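Cleltstead Makers Forum > Builds in progress > Hand-held grippers, the saga continues

gridlock57
Posted December 6, 2022

Second pair of grippers is together. Same plan as before: you hold the thing, you pick stuff up with it, the camera on it records what your hand did, and one day an arm copies you while you drink tea. So far I have done all of the work and the arm has done none.

Parts came to 235 quid, and I'm not counting the housing I printed with the scale set to 80 per cent. It would suit a badger.

The marker block now sits on top of the housing, which makes it a bit nose-heavy but the tracking loses it far less. Fingers are still the long curved sort with the pink rubber tips. 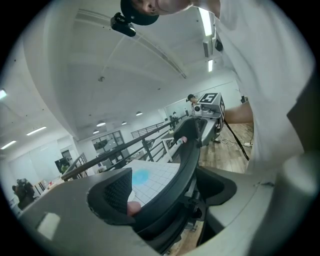 Plirkirex
Block on top is asking for trouble. First time you reach under a shelf you'll knock it skew and your calibration goes with it. Mine lives on the side and I've not touched it since June.

gridlock57
I don't own a shelf I'd reach under. But fair point, noted, will be ignored until it happens.

solder_and_regret
Agree with Plirkirex about the block, disagree about everything else. The cable is your real problem. Mine came out of its socket 10 times in one evening. Tie it to your forearm and put up with looking daft.

Plirkirex
Or buy a decent connector?

solder_and_regret
I did. It was the decent one that came out.

gridlock57
Right, cables. I'm leaving them long for now, as anything shorter yanks when you lean across the table. What has helped is the gridded cloth. You can put a thing back on its square between goes, near enough, and stop arguing over where it was. The blue puff is a menace all the same. It squashes, it springs back, and I still can't decide how hard to grip it. Two hands at once is harder again, and you do find out which of yours is the stupid one.
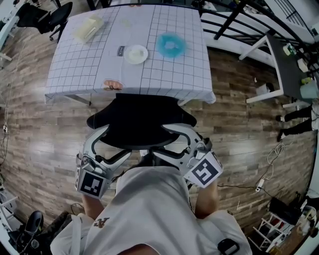

Next job is the finger pads. I'm on the textured mesh at present and want to try something softer, probably the foam Ghoneim sell by the sheet, if the postage to here isn't more than the foam.

Plirkirex
Foam goes to crumbs. Stick with the mesh.

clurkville_dave_not_dave
The Clurkville lot used bicycle inner tube. Smells awful, grips anything.

gridlock57
Inner tube it is, then. Does it need roughing up before the glue goes on?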